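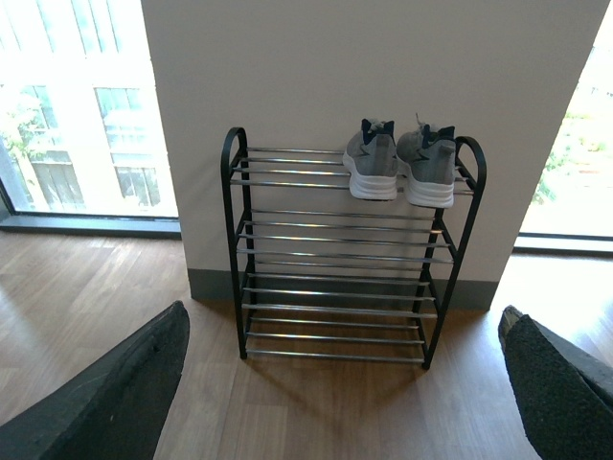
Back to Tarska, then

8 Apr 2023

I promised last time that I'd get to the end of my Tarska re-read before the next newsletter, and I very nearly managed it. I'm up to issue 36, the one where Fraser finally goes back down to the harbour, and I had to stop there for a couple of nights because I'd forgotten how much that issue gets to me.

If you're new, Tarska is a black and white series that Prokia put out in floppy issues, then let go out of print, then collected in two fat paperbacks that fall to bits if you open them flat. It's set in a fishing town called Cakness where the fog has started remembering people. It sounds twee when I type it out. It's really quite a nasty book in places (the baker, if you know, you know) and it's also the funniest thing I own.

What I want to talk about this time is the lettering, which a few of you asked about after I moaned about the paperbacks. In the original issues the fog speaks in balloons with no outline at all, just a gap left in the ink wash, and you have to hunt for it. Some pages you can read twice before you spot that somebody else has been talking the whole way through the argument. I missed the one behind Fraser's mum in the kitchen for years!
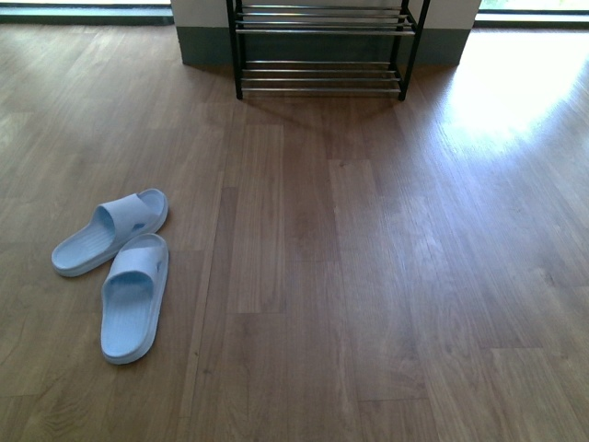

In the paperbacks the wash has printed darker and a bit muddy, so somebody decided to put a thin white line round every fog balloon to help you find them. I can see why they did it. But it turns the fog into one more person in the room, chatting away, and the best bits of those early issues depend on you not being sure whether it's there. The kitchen page goes from being horrible to being a family row with a weather forecast in the corner.

Jamie Whitlock wrote in to disagree with me on this and made a decent case. Jamie came to the series through volume 2, never saw the floppies, and says the white line made the fog feel trapped, as if the town had drawn a fence round it. I hadn't thought of it like that and now I can't stop seeing it, especially in the church sequence, where the line wobbles as the bells start. I still want my gaps back, mind.

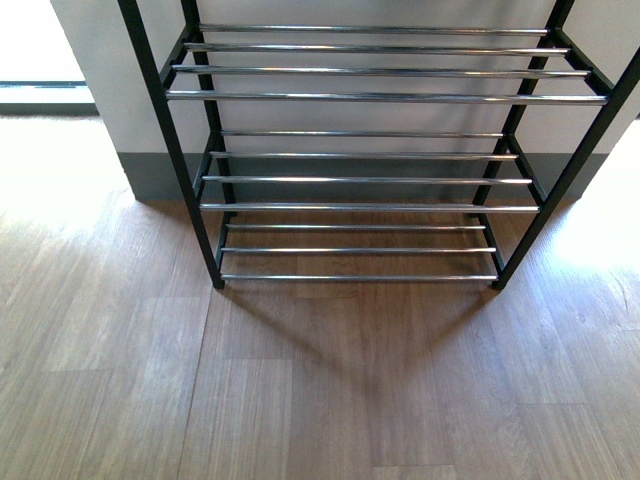

The other thing that's changed is the colour of Fraser's coat, or at least how dark it is. In the floppies it's left white until the drowning and then it's solid black in every panel afterwards, with no comment from anyone. Lovely bit of storytelling. In volume 2 it's been given a mid grey tone all the way through, before and after, and I have no idea why. If any of you have the hardback, could you look at page 940 of the letters and extras bit - no, sorry, that's the order number I've scribbled on the bookmark. It's the page with the harbour map. I'd like to know if the coat on the cover sketch is white.

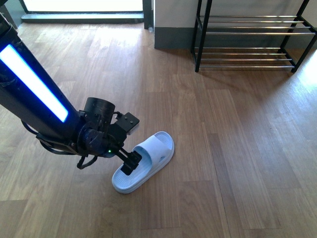
Pale blue slide and black robot arm, wooden floor.

Next time I'll do the last run of issues, including the ending everybody hated in October when we did our group read. I liked it then and I think I like it more now, though I'd cut the lighthouse. If you want to join in, start from the funeral and go to the end, and send me your thoughts on the last page before I send out mine. Spoilers are fine in emails but please keep them out of the subject line.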